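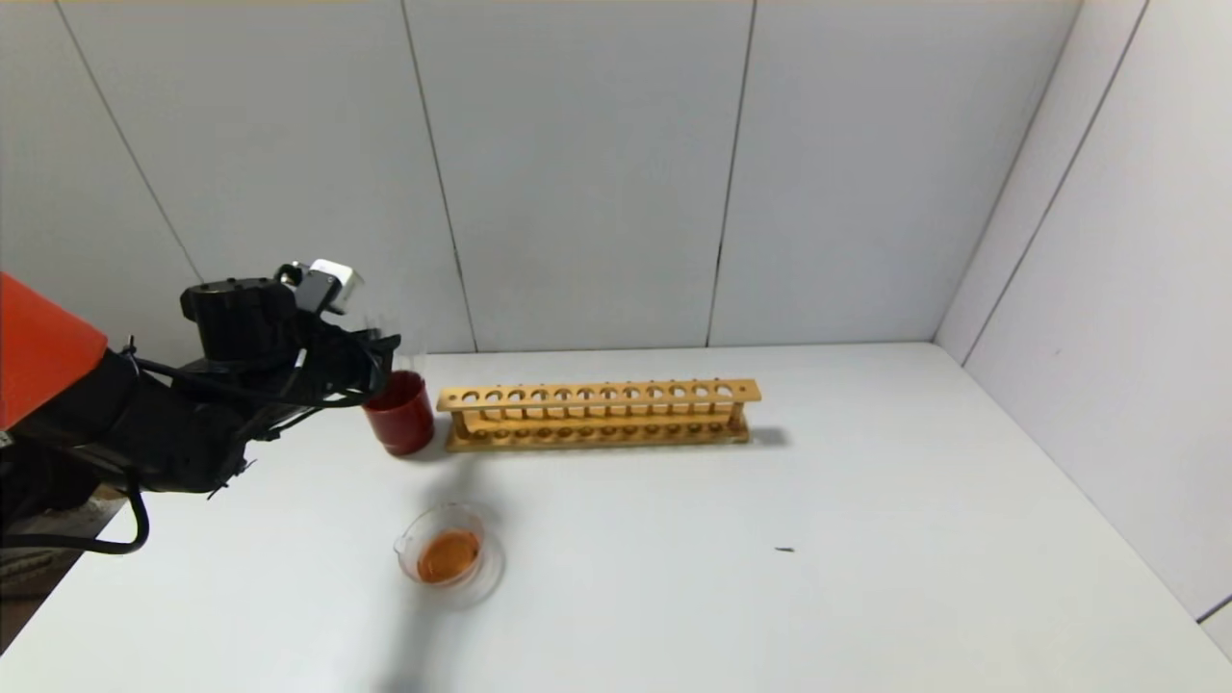
## 4. Filling and first brew

Read this section through once before you plug in the Brodham. Setting up takes two people for step 3 and one person for the rest.

The machine is shipped dry, with the drip tray, the water tank and the filter basket packed separately in the upper carton. If the tank lid is missing, look under the foam insert at the bottom. It slides under there in transit.

### 4.1 Placing the machine

1. Choose a level surface that can carry the weight of the machine with a full tank. A wall-mounted shelf is not suitable.
2. Leave a gap of 2 inches behind the machine for the hose and 23 inches above the surface so the lid can open all the way.
3. With one person on each side, lift the machine by the base. Do not lift by the spout or by the warming plate.
4. Turn the two front feet until the machine stops rocking. The rear feet are fixed.
5. Push the drip tray in until it clicks.

**Note:** Units sold with the Bekeo stand have four adjustable feet. Set the rear pair first.

### 4.2 Fitting the water filter

The filter is optional, but the descaling interval in section 7 assumes that it is fitted. Without it, descale twice as often.

1. Soak the filter in cold tap water for 33 minutes. Keep it fully under — a saucer on top will do it.
2. Shake off the loose water.
3. Lift the tank straight up and off the machine.
4. Press the filter into the socket at the bottom of the tank, with the arrow pointing down, and give it a quarter turn to the right.
5. Write the month on the tag and hang the tag on the tank handle. A filter fitted in October should be changed by the end of December.

If you buy replacements, order the short type. The long type sold for the Nasrallah urn goes into the socket but stops the tank from seating.

### 4.3 Rinsing

New machines have a faint smell of packing material. Two rinses will clear it.

1. Fill the tank with cold water to the upper line.
2. Place an empty jug under the spout. The jug must hold at least 700 milliliters.
3. Plug in the machine and switch it on at the side. The amber light comes on.
4. Wait for the green light, then press **Rinse**.
5. Let the full cycle run. The pump is loud for the first few seconds while it draws air out of the line.
6. Empty the jug and repeat steps 1 to 5.

**Caution:** Rinse water leaves the spout close to boiling. Keep hands clear until the green light stops blinking.

**Caution:** Do not run the pump with the tank off. If the pump keeps running for more than a minute and no water comes out, switch off at the side, reseat the tank and start again from step 3.

### 4.4 First brew

1. Fold the bottom seam of a paper filter and set it in the basket.
2. Add medium-ground coffee. One level scoop per cup is a fair starting point; adjust from there.
3. Slide the basket in from the front until the handle is centered.
4. Set the dial to the number of cups and press **Brew**.
5. When the machine beeps, wait for the last drips before you take the jug away.

The dial counts small cups. If your staff drink from mugs, set the dial to twice the number of people.

Hot water for tea is drawn from the left-hand tap and does not pass through the basket. Push the lever back to pour and let go to stop. The lever can also be locked open by lifting it, but do this only when filling a pot, and stay with the machine.

### 4.5 If the light stays amber

| What happens | What to do |
|---|---|
| Steady amber, tank full | Wait. A cold machine needs more time on the first heating. |
| Slow blinking amber | Reseat the tank and the basket. |
| Fast blinking amber | Switch off, unplug, leave to cool, then call Erura service. |

Have the serial number ready when you call. It is on the plate under the drip tray — take the tray out and wipe the plate if you can't read it.

Revised 7 May 2024 by Bilal Semaan. Steps 4.2 and 4.3 checked on the machine by Sixten Solheim.

Descaling is covered in section 7. Daily cleaning follows in section 5.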